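Top loader smells musty after every hot wash
Forum: Home and Laundry > Washers and Dryers

greler43
Bought a house with a top loader already in it. Clothes come out fine on cold, but after a hot cycle the towels smell like a basement. Lid stays up between loads. What am I missing? 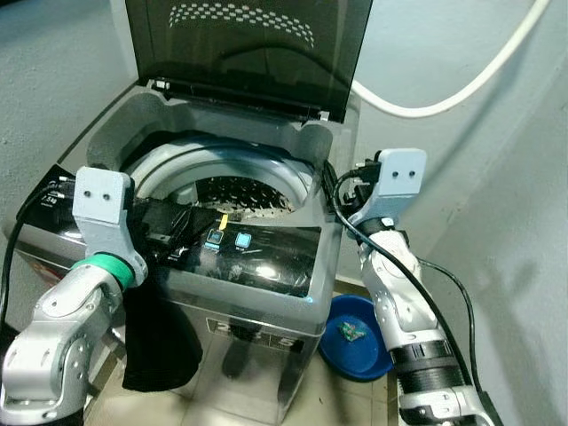 Replies (oldest first)

Idmont_Annie
How much detergent are you using? Most people with a towel smell are using too much. The extra doesn't rinse out and it feeds whatever is growing on the outside of the drum where you can't see it. Try 2 tablespoons for a full load and skip fabric softener for a month.

greler43
I fill the cap to the top line. Softener too, yes.

Idmont_Annie
Then start there. Softener coats towels and they hold water longer.

skerkmont_dad
Disagree that it's the detergent. Cutting back is how you end up with body oil left in the towels, and that smells worse. We had the same thing in our old place in Skerkmont and it was the drain hose. It was shoved too far down the standpipe and dirty water was coming back. Pull yours out and look at how deep it goes.

pilotlightout
Could be both. Run the hottest cycle empty with washer cleaner, then run it again with nothing. If the second one still smells, look at the hose.

greler43
Ran it empty last night with bleach. Gray flakes all over the bottom of the drum afterward. Is that bad?

Idmont_Annie
That's old softener and soap scum. Wipe it out and repeat until it stops. Mine took 11 cycles, but I'd let it go for years. Don't use vinegar and bleach in the same cycle.

skerkmont_dad
11 cycles is a lot of water to pay for when he hasn't checked the hose yet.

Idmont_Annie
He has flakes. Hoses don't make flakes.

sitthichai
What temperature is your water heater set to? I turned mine down to save money and the hot wash was barely warm. Same towel smell. Put it back up and it went away in a couple of weeks. Measure at the laundry faucet with a kitchen thermometer. Mine read 100 F, too low for towels.

greler43
Didn't think of that. Will check tonight. Hose was in pretty deep, so I pulled it up and zip tied it.

skerkmont_dad
Thank you.

greler43
Update. Heater was on the vacation setting, probably from the last owners. Turned it up, cut the soap way down, no softener. Third empty cycle had only a few flakes. Towels are better but the old ones still smell when they get damp.

pilotlightout
Soak the old ones overnight in oxygen bleach and hot water. If that doesn't do it they're dog towels.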